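홈 | 작업반 소개 | 회의록 | 자료실 | 문의

양팔 작업셀 운영 기준 작업반 11월 정기회의 회의록

장소: Wellow 2층 회의실, 후반부는 Pliltammont 실험동
시간: 오후 2시 시작, 4시 40분 종료
진행: Raimonds Lepik
참석: Wellow 운영팀, Preltov 안전담당, Kalniņš 유지보수팀
기록: Wellow 운영팀

1. 지난 회의 후속 사항

운영 기준 초안 0.3판에 들어온 의견 17건을 모두 검토했다. 대부분 용어에 관한 것이었고, "공유 구역"과 "협업 구역"을 섞어 쓰던 문제는 "공유 구역"으로 통일했다. 두 팔의 그리퍼가 모두 닿을 수 있는 상판 영역을 가리킨다. Preltov 쪽에서 도면까지 그려 와서 논의가 정말 빨랐다. 이 도면은 부속서 A로 그대로 넣기로 했고, 다들 대찬성!

2. 공유 구역 진입 규칙

가장 오래 이야기한 안건이다. 초안은 한쪽 팔이 공유 구역에 있으면 다른 팔은 바깥에서 대기하도록 되어 있었는데, 물건을 건네는 작업에서는 이 규칙을 지킬 방법이 없다. Lepik이 인계 작업을 별도 모드로 떼어내자고 제안했고, 논의 끝에 다음과 같이 정리했다.

- 일반 모드: 공유 구역에는 한 번에 한 팔만 진입한다.
- 인계 모드: 두 팔이 함께 진입할 수 있다. 단, 두 그리퍼 사이 거리가 300 mm 아래로 내려가면 양쪽 모두 감속한다.
- 모드 전환은 작업자가 직접 확인한 뒤에만 한다. 자동 전환은 이번 판에서 다루지 않는다.

감속 구간의 속도 상한은 초속 119 mm로 적자는 Kalniņš 의견이 있었다. 숫자가 어중간하다는 말도 나왔지만 실제 정지 시험에서 나온 값이라 그대로 쓰기로 했다. 시험 기록은 463회분이 쌓여 있고, 요약본을 자료실에 올린다. 이만큼 기록이 모인 게 참 반갑다. 작년만 해도 감으로 정하던 항목이다.

3. 상판 정리와 소품 관리

상판에 올리는 물건은 작업 시작 전에 목록에 적는다. 종이처럼 얇고 가벼운 것은 그리퍼 밑에 깔리기 쉬우니 시작 위치를 사진으로 남기자는 의견이 나왔고, 전원 동의했다. 연필꽂이처럼 위로 솟은 물건은 높이까지 기록한다. 꽂힌 내용물 때문에 실제 높이가 용기보다 커지는 경우가 많아, 높이는 가장 높은 끝을 기준으로 잰다.

카드나 라벨이 붙은 물건은 인쇄 내용에 개인정보가 없는지 먼저 본다. Preltov가 점검표에 한 줄 추가해 다음 판에 반영한다.

4. 케이블과 노출 기판

관절 옆으로 늘어지는 케이블 고리는 허용하되, 팔을 끝까지 폈을 때와 가장 접었을 때 두 자세에서 걸림 여부를 확인한다. 확인 주기는 매 근무조 시작 시로 정했다. 받침대 근처에 기판을 노출해 두는 경우에는 덮개를 권장한다. 의무로 할지는 의견이 갈려 보류. Kalniņš는 의무화를, Wellow 운영팀은 권장을 지지했다. 표시등이 덮개에 가려 안 보이면 오히려 점검이 늦어진다는 이유였는데, 투명 덮개 이야기가 나오면서 분위기가 확 살아났다. Kalniņš에서 견본을 구해 본다.

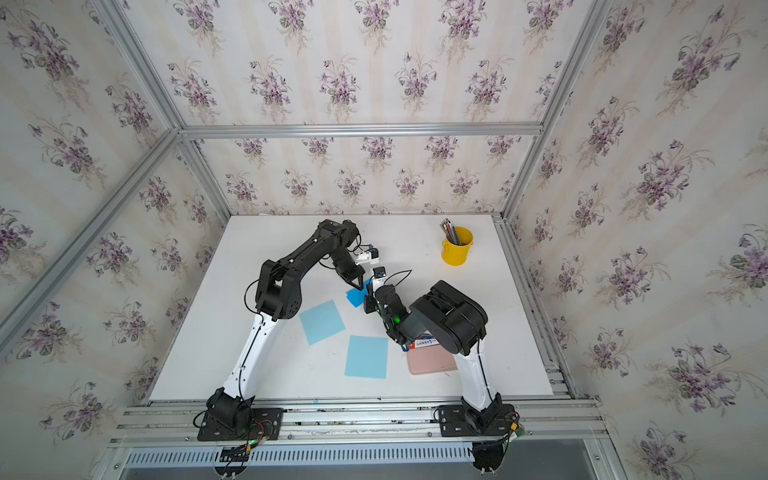 5. 셀 내부 벽면 마감

벽면 무늬에 제한을 둘지 물었다. 배경이 단조로운 셀에서만 시험한 절차는 다른 셀로 옮겼을 때 다시 확인해야 한다는 데 의견이 모였다. 꽃무늬 벽지든 민무늬 패널이든 마감 종류를 셀 대장에 적고, 바꾼 날에는 기준 동작을 한 차례 다시 돌린다. 무늬 자체를 금지하는 조항은 넣지 않는다. 선택의 폭이 넓어져서 아주 마음에 드는 결론이다.

6. 교육

새 작업자 교육에 인계 모드 실습을 넣는다. 첫 실습은 옆에 숙련자가 서고 비상정지 버튼에 손이 닿는 자리에서 진행한다. Lepik이 실습안을 쓰고 Preltov가 검토한다. 실습장을 Pliltammont로 할지는 일정을 보고 정한다.

7. 할 일

- 0.4판 본문 정리: Wellow 운영팀
- 부속서 A 도면 최종본, 소품 점검표 수정: Preltov
- 정지 시험 요약본, 투명 덮개 견본: Kalniņš
- 인계 모드 실습안: Raimonds Lepik

0.4판은 다음 회의 전에 회람한다. 덮개 의무화 여부는 견본을 본 뒤 다시 안건으로 올린다.

문의: Wellow 운영팀 | © Wellow 양팔 작업셀 운영 기준 작업반 | 맨 위로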